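Teaching a Small Arm to Pick and Place by Remote Control
Final report, third-year robotics project
Ghazal Safavi, Titenville campus

1. Aim

The project set out to find whether a low-cost arm could learn a simple pick-and-place task from demonstrations given by remote control, and how much the quality of the demonstrations mattered compared with the number of them. The task was to pick up a small white block and put it on a green plastic lid. Both objects could start anywhere on the mat that the arm could reach.

I took over the arm from last year's group, who had used it for a sorting task with fixed positions written into the code. Their program failed whenever an object was moved by more than the width of the fingers. I kept their mounting and replaced all of the control software.

2. Setup

The arm is mounted on its base at the back of a wooden table, with the gripper fingers pointing down for most of the task. The work area is a dark grey mat. In the first week the mat crept toward the operator whenever the fingers pressed on it, and the demonstrations from those days had to be thrown out. After that it was taped at the corners, and the cables were taped to the wood along the left side of the table so they would stay out of the arm's path.

Demonstrations were given with the Jastdale controller, a hand-held unit with one stick for horizontal movement, one for height and wrist angle, and a trigger for the gripper. The operator sat at the front of the table, facing the arm. This meant left and right had to be swapped in software, and I did not get that right until the second session. 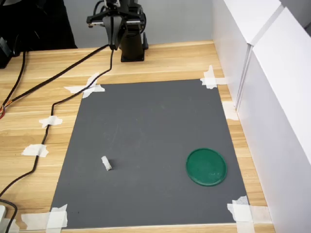
Figure 1. Work area with the block and the green lid on the mat.

3. Collecting demonstrations

Joint positions, gripper opening and video were logged together using Agbenyega, the recording program written by the Flullden lab. Three operators took turns: me and two classmates who had not used the controller before. Each had a practice period that was not recorded.

We collected 2,484 usable demonstrations. The recorder had logged 3,666 attempts in total, and the rest were removed for one of these causes:

Block dropped before reaching the lid
Lid pushed off the mat
Dropped video or a loose cable
Operator stopped partway

Between attempts the operator moved the block and the lid by hand. For the first few sessions we put them wherever we liked, and when I plotted the starting positions most of the blocks were left of centre and most of the lids were on the right. From then on the computer picked the positions and showed them on the screen.

4. Training and results

The policy was trained on the lab machine overnight. I ran 27 test trials with starting positions that were not in the training data. The arm placed the block on the lid in 16 of them and failed in 11.

Most failures were at the grasp. The fingers came down slightly in front of the block and closed on nothing, and the arm then carried on to the lid as if it had the block. This is probably a depth problem, as the camera looks at the table from one side only. The remaining failures were at the release, where the block caught the raised rim of the lid and tipped off.

I also trained a second policy on my own demonstrations only. It moved more smoothly but did worse when the block was turned at an angle. I always rotated the wrist before lowering the arm, and the other two operators often corrected it on the way down. Leaving their corrections out seems to have removed something useful.

5. Problems and changes for next time

The controller has no force feedback, so operators judged contact by eye and often pressed too hard. A Wednesday session in April was lost when the wrist motor overheated and shut down.

A second camera near the gripper would be the first change. I would also set the random starting positions from day one and record which operator gave each demonstration in the file itself. I kept that in a notebook and two pages are missing.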